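Durnham sorting plant puts arm purchase into next year's budget

The Durnham sorting plant will set aside money next year for one robotic arm with a two-finger gripper. The decision was made in July, after the staff compared offers from two suppliers, Boychuk and Zevier.

Francine Friesen, who prepares the equipment plan for the plant, explained that the price of the arm is only one part of the budget. "We must also count the mounting, the training and the spare fingers," she said. "In the last plan we forgot the spare parts, and we had to ask for money again in the middle of the year."

Before any order is signed, the work is being tried in simulation. The task is a simple one, with drink cans and a basket on a table. The plant wants to know how much reach the arm needs, and whether the smaller model is enough.

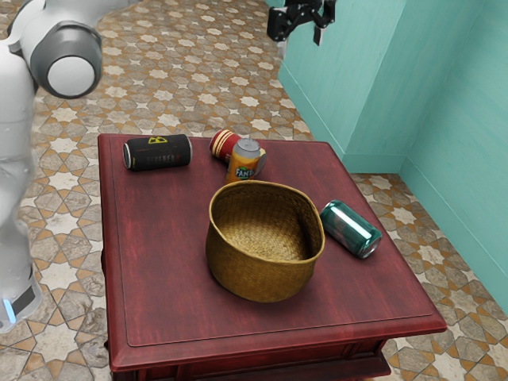
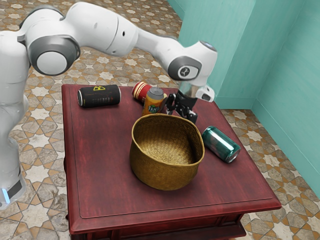 Simulated table with four cans and a woven basket. 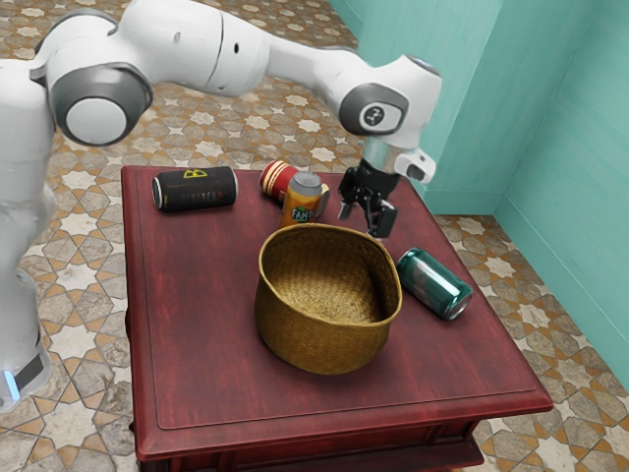 The plan allows 20 hours of training for 4 operators. A further 1,363 dollars is reserved for the electrical connection, and 500 dollars for spare fingers. Both suppliers were asked to hold their prices until the budget is approved.

The sister plant in Elthorpe will wait one more year. Ms. Friesen said that Elthorpe first needs a new floor in its sorting hall, and this work is already in its own budget.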